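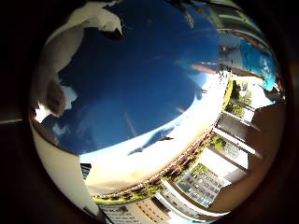
About Brullthorpe Language Room

Hi, I'm Rónán Mulcahy, and I run a small evening school for grown-ups who want to learn a language and have been putting it off for years. We teach Irish, German and Italian, plus a bit of Portuguese whenever I can talk my friend from upstairs into it. If you've found this page you're probably wondering whether you're too old, too busy or too rusty. I was all of those when I started on German, so come on in!

How it got going

I used to do payroll for a shipping office. It was fine work, and I was decent at it, but what I looked forward to all week was the conversation table I hosted in my kitchen. We started with six people and one very tired textbook. By the second winter folks were sitting on the stairs with their plates on their knees (my neighbors were saints about it), and someone finally told me I should rent a proper room and charge for the coffee.

So I did. We opened on Vevbridge Road in November, with secondhand chairs and a heater that clanked all through the past tense. The heater is gone now. The chairs are still with us, and a few of them even match.

What a class is like

Classes start at 6:30 in the evening and go for an hour and a half, with a tea break in the middle that always runs long. I keep groups small, and you'll be talking within the first ten minutes, even if all you can say is your name and that you'd like some soup. We do grammar too, I promise, only we do it after you've needed it for something.

There's homework, but it's the kind you can do on the bus. Last term the Italian beginners wrote shopping lists for each other and then had to go out and buy what was on them. One of them came back with an awful lot of fennel.

We don't give grades. If you want to sit for an outside exam, tell me early and I'll set up some extra practice with you before class.

The library

I'm a little too proud of this. We have some 400 books on the back wall, mostly novels, cookbooks and children's stories, and students can borrow as many as they can carry. The German shelf is the best one, thanks to old Mrs. Schwerdtfeger, who taught with me for the first few years and left us her whole collection of mysteries when she moved to the coast. Her pencil notes are still in the margins, and she usually guessed the killer by chapter four.

Summer and other extras

In the summer we take the Italian group out for the Sedetti Supper, a long meal named after the pasta shop that used to be next door. You have to order, complain and tell at least one story in Italian. Family can come along too, and they don't have to speak a word.

Signing up

A full term is 27 lessons and costs $178, books included. You can pay in two parts if that's easier, just say so when you register. If you're not sure which level you belong in, stop by any teaching evening before six and chat with me for a few minutes. The door sticks, so give it a good push.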